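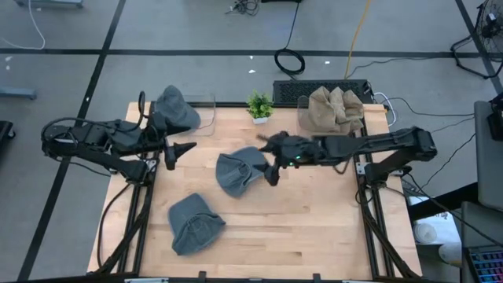
Chapter 2
Planning and Budgeting for a Bimanual Cell

The purchase price of a robot arm is the figure most often quoted in a planning meeting, and it is a poor guide to the cost of a working cell. An arm arrives as one line on an invoice. The cell it belongs to has many lines, and most are entered late. A tabletop station with an arm mounted at either side needs a frame for each of them, a work surface, grippers, bins, and the cabling that ties the equipment together. Knit hats and burlap sacks, being soft goods, add a further demand: the gripper must close on material that folds and bunches, and fingertips should be budgeted as a separate item with spares.

This chapter treats the cell as the unit of purchase. It follows one planning exercise, the Ketby cell, from first estimate to signed order. The Ketby planners compared quotations from two suppliers, Wulton and Paisan, and found that the totals could not be compared at all until both were rewritten under the same headings. Wulton had included mounting hardware and left out shipping. Paisan had done the reverse.

2.1 Cost Headings

Costs are grouped under four headings: motion equipment, structure, work materials, and services. Structure covers the table, its supports, and any changes to the floor. Work materials are the objects the arms will handle. They wear out, and a replacement rate belongs in the first draft of the budget — a second purchase order is slow and usually costs more per item.

The structure heading for the Ketby cell came to $558 before fasteners. A further $200 was set aside for cable routing, and $128 for bins and small fixtures. These sums are minor beside the cost of the arms, but each one delayed the October installation when it was missing from the estimate.

2.2 Floor Space

Floor space is charged to the cell whether or not rent is paid on it. Measure the reach of both arms at full extension, then add the clearance required by the site's safety rules. Desks, fans, and cable runs that fall inside this boundary must be moved or entered on the plan. The Lasden worksheet at the end of the chapter provides a grid for this purpose.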